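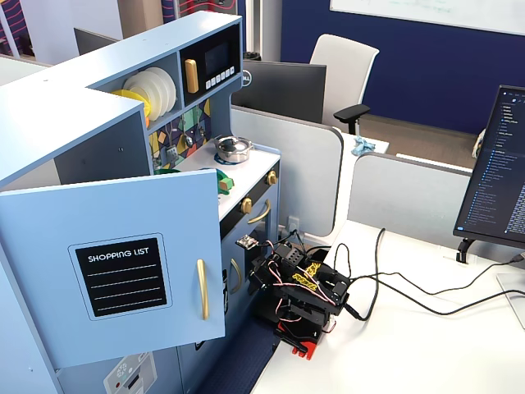
How a Robot Arm Learns to Open a Door

The Zirix kit is a small robot arm for schools and clubs. It is sold by Clellmont for use by children aged ten and up, with an adult present.

A motor sits at each joint of the arm. Wires carry power to the motors and messages back to a computer. The messages tell the computer how far each joint has turned.

A robot does not know what a door is. It must be shown. In the kit's first lesson, a person guides the arm to a toy kitchen and opens a cabinet by its handle. The computer records every movement. The lesson is repeated 36 times, and the kitchen is moved a little each time. The arm then practices alone.

Handles are hard for robots. A curved handle must be held in a different way from a straight one, and a round knob has to be turned. Pots with lids come in lesson 5.

What is in the box?
One arm, one base plate, a set of cables and 3 lesson books. The toy kitchen is sold separately. A computer is also required.

Safety rules
Keep fingers, hair and sleeves away from the joints when the power is on. Ask an adult to clamp the base to the desk. Switch off the power before touching a wire.

Schools may borrow a kit from the Skenbridge lending library from August. Requests should be sent to Parviz Rahimi, Education Office.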